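Section 5: Gathering pick examples from the bin
Reading time: 9 minutes

Before you start with this section, the cell must be set up as in Section 4, and the arm must have its calibration from the same working day. If the calibration is older, go back and repeat it. It takes a few minutes only, and examples gathered with a wrong calibration cannot be repaired later. We tried.

The purpose of this section is to collect picks for the Pundholm grasp model. A pick is one try of the arm to take one object out of the bin. The model learns from good picks and also from failed picks, so please do not delete the failed ones. A set with only good picks teaches the model that everything is easy.

The work is for two persons, called here the operator and the recorder. The operator moves the arm with the hand controller. The recorder sits at the computer, starts and stops the recording, and writes the result. With some practice one person can do both, but the labels get worse, and we ask that new teams do not try it in the first month.

5.1 What you need

- The arm with the two-finger gripper, connected and tested (Section 3).
- Two metal bins, clamped to the table.
- The object box marked "mixed, household". It has 18 objects.
- The object cards, one for each object, with the short name which you must type in the recorder program.
- The fixed camera, with clean lens.
- A computer with Zastinden Recorder installed.
- A soft brush and a dry cloth.

Caution: Glass, knives, batteries and anything with liquid inside are not allowed in the bin, also when they are in somebody's own collection of test objects.

5.2 Preparing the bins

1. Put the arm in the parking position and press the hold button. The lamp on the controller must be yellow.

2. Brush out the bins. Small paper pieces and dust do not hurt the arm, but the camera sees them. Old scratches in the bottom are no problem and you do not need to change a bin for this.

3. Place the bins one behind the other, with the long walls touching. The front bin is the pick bin.

4. Fasten a bar clamp at each end. Tighten by hand until the bins do not move when you push with the palm. Do not use a tool on the clamp handle. The sheet metal bends, and then the bottom is not flat any more.

5. Check that the clamp bars point away from the path of the arm. Move the arm slowly over both bins at the lowest travel height, with one finger on the stop button, and look at the clamps all the time.

6. Take a reference picture of the empty bins with the arm parked. In the recorder program this is Session, then Reference. The program does not allow you to continue without it.

Note: If a bin was moved, also a little, take a new reference picture. The old one must stay in the session folder. Do not write over it.

5.3 Checking the cables and hoses

The cables and air hoses run on the outside of the arm and down to the wrist. They must have enough length for the full turn of the wrist, but not so much that they hang in the bin.

1. Turn the wrist slowly to one end of its range, then to the other end. Watch the large bend of the hose beside the wrist. It should open and close softly, without a sharp fold.

2. Check the tie that holds the lines together. If it can slide, replace it. Cut the old tie with the side cutter and never with a knife, for the thin hoses lie directly under it.

3. Pull lightly at each small hose where it enters its fitting. It must not come out.

4. Open and close the gripper 5 times. Listen for air. If you hear a hiss when the gripper is closed, stop and go to Section 9.

Caution: The lines may cover a part of an object in the camera view. This is normal and the model must learn with it. Do not tape the hoses in another position to get a nicer view, as the next team will not have your tape and their examples will look different from yours.

5.4 Starting a session

1. Start Zastinden Recorder and choose New session.

2. Type the session name: your site, a short line, and the number of the session. For example, the Kitbridge team writes kitbridge-67 for their session number 67. No spaces, no capital letters.

3. Type the names of operator and recorder. When you change places in the middle, close the session and open a new one.

4. Choose the object list "mixed, household".

5. Press Test. The program records a few seconds and shows them. Look if the bottom of the pick bin is fully inside the view and if the time in the corner is running.

6. Set the speed of the arm to "collect". The speed "demo" is for visitors and makes examples which are too fast for training.

5.5 Placing the objects

Begin with 2 objects in the pick bin. More objects come in Section 6, when you know the work well.

1. Put the arm on hold.

2. Take the objects which the program asks for. It chooses by chance, and you should accept its choice also when you find it a boring one.

3. Hold each object about a hand's width over the bottom and let it fall. Do not lay it down nicely. People who lay down objects always lay them in the same way, and they do not notice it.

4. If an object jumps out or falls in the rear bin, drop it again.

5. Take your hands out of the bin and step behind the line on the floor before you release the hold.

Caution: Never reach in the bin while the controller lamp is green. Also not for one second, and also not when the arm stands still.

Note: Long objects with a handle often come to rest flat and across the bin. Short blocks can stop in a turned position. Both are welcome. Only if an object leans on the wall so that the gripper cannot come around it from any side, press Not possible, write "wall" in the remark field, and drop again. Such a case is stored as an example too.

5.6 Recording one pick

1. The recorder says the name of the target object aloud. The operator repeats it.

2. The recorder presses Start. A short tone is heard.

3. The operator brings the arm over the pick bin, at travel height, and turns the wrist for the target. Choose the turn now and not near the bottom. Late turning is the most common reason for bad examples.

4. Move down in one steady movement, until the fingers are beside the target. Keep a small space between the fingers and the bin floor. When the gripper touches metal, the arm stops by itself and the pick must be marked as "contact".

5. Look where the other object is. When the fingers push it away on the way down, this is allowed, but the recorder marks "neighbour moved".

6. Close the gripper and wait for the click.

7. Lift to travel height. Wait there until the recorder says "yes" or "no".

8. Move over the rear bin and open the gripper. If the answer was "no", open the gripper over the pick bin and go back to travel height.

9. The recorder presses Stop and chooses the result.
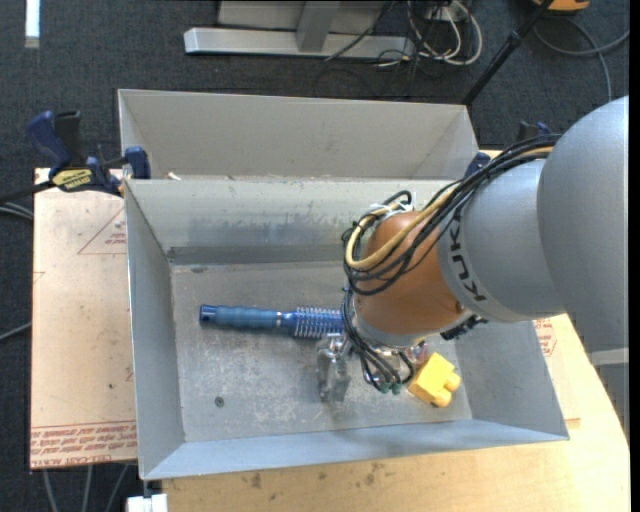
Stefaniia Stasiv: In our sessions step 4 was the difficult one, more than closing the gripper. We used to stop half way, look at the screen, correct, go down again, and the model copied exactly this. It made a small pause over every object like it was thinking. After we forced ourselves to decide the turn at travel height, the pause was gone within the next training. I would also add that the operator should look at the bin and leave the screen to the recorder.

We agree with this remark and have kept it in the manual. If you must correct on the way down, finish the pick, mark it "corrected" and continue. Some of these are useful. If you see that more than a few in one session are marked so, take a break and change places.

5.7 Choosing the result

The recorder chooses exactly one result for every pick.

Held: the target was in the gripper at travel height and stayed there until it was released.

Dropped: the target was lifted but fell before the release.

Missed: the gripper closed and the target stayed in the bin.

Wrong object: another object than the target was lifted. Do not change the name of the target afterwards to make it a good pick. We find these changes, as the spoken name is in the sound track.

Stopped: the arm stopped by itself or somebody pressed the stop button.

The marks "contact", "neighbour moved" and "corrected" come in addition to the result. You can set none, one or all of them.

If you are not sure, choose Unsure and go on with the next pick. Rafia Soomro looks through the unsure picks at the end of each month, and she prefers an honest "unsure" to a guess.

5.8 Ending the session

1. Park the arm and press hold.

2. Take all objects out of both bins and compare with the object list. Put them back in their box.

3. Press Close session. The program counts the picks and shows the results in a table. Read the table. If one result is at zero, ask yourself if this is possible.

4. Wait until the copy to the Purves store is finished. The bar must be full and green. Do not close the lid of the computer during the copy.

5. Write in the cell book: session name, both names, number of picks, and everything which was strange. A noise, a loose clamp, an object that is starting to break.

6. Wipe the camera lens with the dry cloth and put on the cap.

Note: Soft or rubber parts on objects wear out from the gripper fingers. When an object looks clearly different from its card, take it out of the box and order the same one again under the same short name plus the letter b. The old pictures stay under the old name.

If the copy stops with error 2, the store is full or not reachable. Leave the session on the computer, write it in the cell book, and try again the next morning before the first pick. Do not carry the session to another computer with a memory stick.

Continue with Section 6 when your site has received the message that the first sessions are accepted.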